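Piroska Lengyel
29th April

1/ Today I am sorting my jewellery before the move to Kemeys. I wanted to do it since October, but you know how it is.

2/ I do it on the bed, as my desk is already full of papers. The striped duvet cover makes a good colour background for silver, less good for small brown beads.

3/ My rule: if I did not wear it in 2 years, it goes to my niece or to the op shop in Fendden. Bracelets are the hardest, I am too fond of them.

4/ Bangles on the bedding, beads in the box with the red rim:
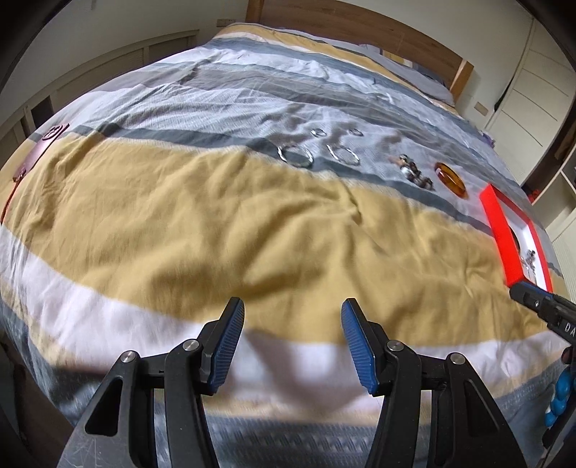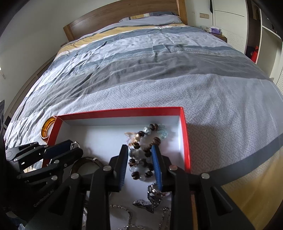 5/ Question for people who are tidy: do you keep beaded bracelets flat or hanging? My old ones were on elastic and 7 of them have become loose.

6/ Earrings I will do tomorrow after work. If anybody near Seravstead wants clip-ons, please write to me.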